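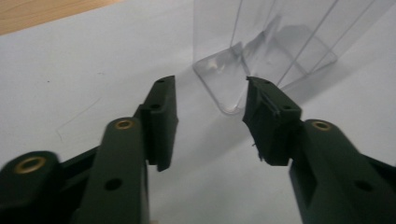

Stuswood's repair evenings are back, and bigger than ever

The Stuswood repair evenings return to the old Charpentier bakery on 15 May 2024, and what a year it has been! When the doors first opened last February the plan was one table, one kettle and a box of borrowed screwdrivers. Since then 667 things have been carried in under people's arms, and 305 of them were lamps (we do love a lamp in this town).

Mafalda Amaral started the evenings after her own toaster gave up, and she is still there every time with her soldering iron. This season she is joined by Benedita Mota, who will take on zippers, hems and anything with a button missing, and by Lempi Nurmi on clocks and radios. Bring the power cord if there is one, and the instruction booklet too if you still have it.

"Last season a man came in with his grandmother's radio and we had it singing by eight o'clock," says Amaral. "The whole room stopped to listen. I'd have done the whole year for that one song!"

There is a new swap shelf for spare parts as well. Jar lids, blender seals, knobs, odd remote controls: leave what you don't need and take what you do. It already holds 97 items, and the blender seals are going fast.

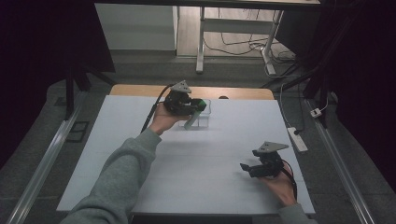

Community

Doors open at 6 p.m. and the last item is taken in at 8:30. Entry is free and so is the coffee, with cardamom buns from Fernanda Pacheco for as long as they last (come early, really). Bikes go around to the yard door on the Brerden side, where there's a ramp and plenty of room to turn. Microwaves can't be accepted this season.

The number 119 bus stops right outside, and the last one back to the center leaves at 9:40.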